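2023-01-31
Textile room, notebook entry. Entered by Solange Andrade.

The pale blue rug with the branch print was laid on the wooden floor for the flatness check requested by Neusa Tavares. The branches are printed in tan and golden brown, and the pattern forks too irregularly to serve as a guide for alignment. The edge of the rug is to be used for that purpose.
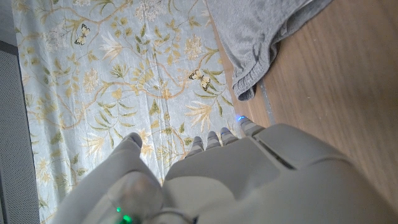
Measurements are to be taken with the 600 mm rule, starting at the edge and working inward. Readings at 295 mm and 70 mm are entered on the Nogueira sheet. Jeferson Rezende asks that the rug not be shaken out between readings.

Patterned fabric is recorded separately from plain stock, under the same sheet number. The light wooden table remains in its present position until Ivone Sampaio has approved the floor plan.
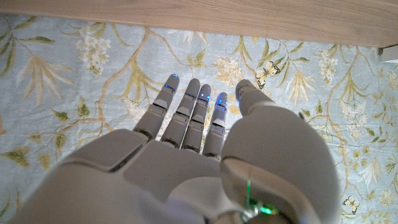
Open items

Confirm with Sanden whether a rug pad will be supplied. Second flatness check in February, to be entered by A. Bragança. Sheet 2 still lacks a signature.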